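Two rooms at the Cluvora

I went to see the lacquer show at the Cluvora last week, on a gray morning in June when the parking lot had three cars in it. The museum is small enough that most people in town think of it as the building next to the library. It has two rooms for temporary shows and a long hallway where the permanent collection hangs, and the hallway hasn't changed since I moved here.

The show is called Nineteen Boxes and it is exactly that, 19 lacquer boxes, most of them small enough to hold in one hand. They come from a private collection put together by Wanpen Intarasuk over the better part of her working life. She was a school administrator and bought slowly. The wall text says she never paid for shipping and carried every piece home herself, wrapped in her own clothes. I liked knowing that. It also explains the sizes.

The first room has the black and gold pieces. Black lacquer is hard to light and whoever did this room took the trouble. The spots are low and come in from the side, so the gold leaf reads as you walk up and then dulls as you pass. There is a betel box near the door with a band of leaves around the lid, and somebody a long time ago mended one corner with a slightly browner black. The label mentions the mend and gives it a rough date. I wish more labels did that. Usually you are left to wonder if you're seeing damage, repair or the shadow of your own head.

The second room is red. I went back and forth on it. Red lacquer in bulk can look like a shop window, and the decision to put the biggest pieces on one long table at the back doesn't help. But the wall on the left has a set of four nested boxes, opened up and laid out in a row, and I stayed with those for a good while. The insides are plain. You can see the basket weave under the lacquer at the bottom of the smallest one, where the coats are thinner. A guard saw me bending down and told me the best view was from the other end, and he was right.

Getting in costs $2 if you live in the county. I mention it for the people who keep telling me museums are too expensive.

The catalog is a mixed bag. It's 50 pages, stapled, and the color is too warm, so the red boxes look orange and the black ones look brown. The essay by Rattana Noiphan is worth the price though. She writes about the sap, how it's tapped and strained and why each coat has to cure in damp air before the next one goes on. She is clear about what isn't known, including who made most of these. One box has a scratched mark on the base that she reads as a workshop sign. Another writer, Kwok, thinks it's a later dealer's mark, and she prints his argument in full in a note before saying why she doesn't agree. I don't know enough to take a side. I do think it was decent of her to give him the space.

There was also a gallery talk, which I hadn't planned on. It started at 11 and there were eight or nine of us on folding stools. The talk was on surface cleaning, and the main thing I took from it is how little gets done. Dust comes off with a soft brush. If that isn't enough they stop and think for a few months. Old lacquer goes dull from light as much as from dirt, and no amount of wiping brings that back. A man in front asked about furniture polish and the speaker closed her eyes for a second before she answered.
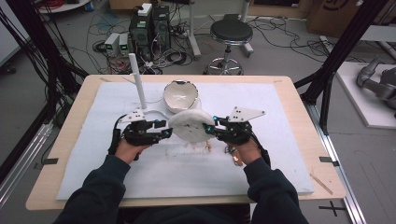
Cleaning is the part of museum work I've always been most nervous about, probably from having ruined a picture frame of my grandmother's with a damp rag. The gilding came away on the cloth in one stripe and I can still see the stripe. I've since learned to keep my hands off anything with a finish I can't name. Even a round cotton pad, as fluffy and white as you like, has fibers that will snag on a lifted edge and take a flake with them. The speaker's advice for people with a piece at home was to leave it out of the sun, dust it with a brush and otherwise let it be.

After the talk I had lunch at Drerine, the cafe across the street, which has gone over to paper menus and a shorter list of sandwiches. The soup was fine. Then I went back for another look at the red room, this time starting at the far end as the guard had suggested, and the long table bothered me less. With the noon light coming down the hallway the big pieces looked darker and more separate from each other. I still think two of them could have gone in the first room.

The show stays up through the summer. The next one in that space is prints from the Skastix workshop, 21 of them according to the card at the front desk – mostly linocuts, and mostly landscapes. I've seen a few of theirs before at the library and remember one of a flooded field that I would happily see again.

If you go for the lacquer, take reading glasses for the labels. The type is small and pale gray, and the benches are set too far back to read anything from. Parking is free on the library side, but the gate on that side is locked at 5.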